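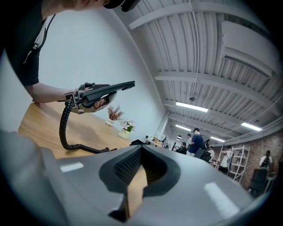
Plakum Community Help > Garden & Kitchen > Preserving > Cucumbers and pickles

Why do my fermented dill pickles go soft?

Hi everyone! I'm on my second summer of growing pickling cucumbers and I am completely hooked, but I can't get a crunchy fermented pickle to save my life. The flavour is gorgeous, garlicky and properly sour, and my kids drink the brine straight from the jar. The pickles themselves are mush. You bite in and the middle is like wet bread.

What I do: pick in the evening after work, leave them in a bowl on the counter until Sunday, then scrub them and pack them whole into 2 litre jars with dill heads, garlic and mustard seed. The brine is salt and tap water, and I'll admit I go by taste. The jars sit on top of the fridge until they've gone cloudy and olive coloured, usually a week and a bit. The variety is called Mondis, from a seedling my neighbour gave me, and they're bumpy and short, so I assumed they were the right kind.

Is it the cucumbers or is it me? I've got another big flush coming on and I'd love to get this batch right!
Posted by killum_patch

3 answers

Oh you are so close! I've been making these since I was a kid in Thunder Bay and I still get excited when the first jar starts to fizz.

Your trouble starts with the bowl on the counter. Cucumbers go downhill fast once they're off the vine, and by the weekend the midweek ones are already a bit rubbery before they've seen any salt. Pick in the morning if you can manage it and get them into brine the same day. If you can't, put them in the fridge and then give them a couple of hours in ice water before packing. It perks them up like you wouldn't believe.

Second, cut a thin slice off the blossom end of every cucumber. That's the end opposite the stem, with the little dried scab on it. There are enzymes in the blossom that soften the flesh and a surprising amount hangs around there. It's fiddly with a big batch (I put the radio on) but I would never skip it now.

Third, please weigh your salt! For whole cucumbers I like a 5% brine, so 50 g in a litre of water. Pickling salt, no iodine, no anti-caking stuff. Going by taste is how I ended up with a whole crock of slime one August and I had to carry it out to the compost holding my breath.

And get them off the top of the fridge, it's warm up there! Mine go on the basement floor, at 18 or 19 degrees if the weather behaves. They take longer, closer to three weeks for a full sour, but the crunch is fantastic. Once they taste right, straight into the fridge.

I also tuck in a grape leaf or two for the tannin. Some people swear by oak or a bit of black tea. I couldn't prove to you that it does much, but my grandmother did it and I've got a vine growing all over the shed anyway.
Raili Pesonen

just use vinegar, never had a soft one. my mum does the Arumugam family recipe with green chilies and it takes ten minutes. So good with a burger
Posted by dillpickle_dan

Agree with nearly all of what Raili wrote, and I'd add size. Anything fatter than a broom handle has big seeds and a watery core and will go hollow or soft whatever you do. I grow on a trellis at our community garden and in July I'm out there twice a day, they hide under the leaves and double overnight! Mine average out well under 300 g a jar of trimmings and rejects if I keep on top of the picking. Last year I went to the lake for a long weekend and came back to one that weighed 410 g. Made relish out of it. Lovely relish.

Uneven watering can give you hollow middles too, so mulch if you haven't. Straw is cheap.

Don't know Mondis, but short and bumpy sounds right. Does it have black spines or white? The black spined ones I've grown turn yellow pretty quickly if you leave them too long.

Re the grape leaves, I ran two jars side by side, one with and one without, same brine and same day's picking. The leaf jar was maybe a touch firmer after a month. My husband said they were the same. We ate both.

One more thing, keep everything under the brine. A small zip bag filled with more brine works as a weight if you don't have the glass ones, and if it leaks you haven't watered down the jar.
Posted by trellis_and_twine

Comment from killum_patch: Thank you both so much!! White spines, I just went out with a torch to check. Kitchen scale is out, ice is in the freezer and I've cleared a spot in the basement beside the paint cans. Dan, I'll do one vinegar jar for you, if your mum will share how many chilies.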